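Search this site Search Menu

Reading time: 4 min

When the arm doesn't know it has dropped something

27 Nov 2023

The line has been down since before I got here, and the lead technician at Partington is eating a granola bar over a laptop with the fault log open on it. She has maybe half an hour for me. Less if the phone goes. She doesn't want her name used, company rule, so she's the technician from here on.

First, what happened. In June the Partington site put in a picking cell for mixed groceries, one arm, a suction cup with two soft fingers behind it, running on a control package called Povon. The job is dull. Pick item, carry it over, put it in the tote, repeat. It did fine through the summer. Then one night it let go of a glass jar at full height and full speed, and the jar went past the end of the guarding and broke against a post on the walkway side.

No one hurt. "There was no one on the walkway," she says. "That's the whole safety story right there. I don't like a safety story that's just where people happened to be."

So what failed? She turns the laptop round. The vacuum sensor reported a good grip. It reported a good grip before the jar, during the jar, and for 68 picks after the jar, several of which it was carrying nothing at all. The log calls the fault 3109, which the manual says is "pressure value static." It's classed as an advisory. An advisory doesn't stop anything, it puts a yellow line on a screen.

"Yellow line," she says. "You know how many yellow lines that screen has on it? It's a yellow screen."

The cause was a pinched hose. Thin one, the sensing line, not the main vacuum line. It had been rubbing on a bracket at the wrist and when it finally folded flat it trapped whatever pressure was in it at the time. Which was a good pressure. So the sensor kept reading that, quite correctly, and the arm kept believing it. She has the hose in a sandwich bag in her drawer. There's a shiny flat spot on it the length of a fingernail.

I ask why the system didn't notice it was holding nothing. Shouldn't a camera catch that? She makes a face. The camera looks at the pick side only, it finds the next thing to grab. It has no view of the arm once the arm has swung off. "It's looking at the next item. It was never asked to look at the one in the air."

There's also the matter of what it was handling. The cell was tested on boxes, mostly. Boxes are kind to a suction cup, she says, flat top, square sides, you can be sloppy. What came through in the fall was a lot less boxy - bottles lying down, squeeze bottles, floppy packets, small tubs with a lid that's one size and a body that's another. A floppy packet leaks air the whole way across. So somebody had turned the grip threshold down in order to stop the thing rejecting every packet it touched, and that was reasonable, and it also meant that there was hardly any gap left between a poor grip and a good one.

"I'd have turned it down as well," she says. "I want that in there. I'm not having this be about the night shift."

Since the jar, anything new gets tried at a table first, at walking pace, nothing glass.
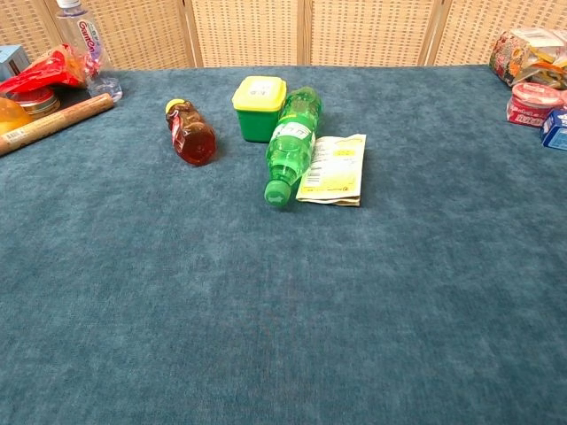 The supplier sees it differently, or a bit differently. Litotholm, which built the cell, told me over the phone that the sensor did what it was specified to do and that the hose bracket had been moved during a tool change, after handover. The spokesman was polite about it. He said a static pressure warning is advisory by default at every site they run and the customer can raise it to a stop whenever they like, it's one setting. He also said, and then said again, that the guarding had been signed off for the speed it was sold at, and the speed had been raised twice.

I read her that. Long pause. "The speed was raised. Yes." She checks, twice, that's right, both times by the site and both times with an email to Litotholm saying so. She doesn't think anybody on either end went back to the guarding drawing to see how far a jar would go. A thing let go at the old speed lands inside the fence. At the new speed, it doesn't. "We both had the email," she says.

And the setting?

"One setting, page whatever. He's right. We didn't know it was there."

The fixes, quickly, becuase the phone has gone twice by now. There are 4 of them on the whiteboard. Static pressure is a full stop now, arm freezes where it is. The sensing line has been rerouted through a clip so it can't reach the bracket. Speed is back to the original figure until the guarding is redone, and that's costing them, she won't say how much. And after each place the cup has to see its pressure fall back to nothing before it's allowed another pick. That last one she's proudest of. If the hose folds again the arm can't go on to the next item, it just sits there waiting for a drop that doesn't come.

It's slower by a hair. The shift manager has brought that up.

What it doesn't fix is a grip that's honest at the start and fails halfway over. She'd like a second sensor, a weight one, at the wrist. Litotholm has quoted for it and the quote is sitting with the people at Plarkach who own the building and the budget. No answer yet. In the meantime the walkway on that side is taped off, and glass is picked by hand.

Does she trust it? She thinks about that one with her coat half on.

"I trust it to stop now. I don't trust it to hold on to things. Those are separate jobs and I used to think they were teh same one."

Today's stoppage isn't the hose, by the way. It's the new check, doing what it was told. The cup had a bit of shrink wrap stuck up inside it and the pressure wouldn't drop to zero, so the arm stopped with a carton of oatmeal already in the tote and wouldn't move off. Somebody has to go in, lock it out, and clear the cup with tweezers. She's gone to find the tweezers.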